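Skadley fruit-to-towel set, withdrawn episodes

README for the part of the set that was pulled in September. Read it before you train on anything from the Larkgate folder.

What went wrong

The Skadley set has 2000 episodes of hand-held gripper work: pick up loose fruit, put it on a folded towel. Of those, 400 came from Larkgate, and 153 of the 400 have a fault in the finger-width signal. The log says the fingers are closed while the video shows them open. The first report called this "minor drift". I don't think a reading that sticks at zero is drift, and a policy trained on it will learn to squeeze before it reaches the fruit.

The Larkgate episodes were recorded on beds as well as tables. A soft surface was blamed for a while, on the grounds that the sheet gives way and the pads drag. Maybe – but I have yet to see a test that shows it.

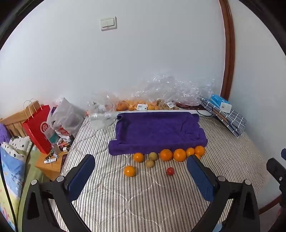
What we did about it

All 153 are in the folder "withdrawn". The remaining 1847 were checked by a script that compares finger width in the log with pad distance in the video. It passed 1646 of them. The other 201 are marked "unsure", mostly where fruit hides a pad, and I would leave them out.

Not fixed

The cause. Vukadinović swapped the encoder cable and declared the matter closed after one good afternoon. Treat that claim with care.

Contact: Fatos Vukčević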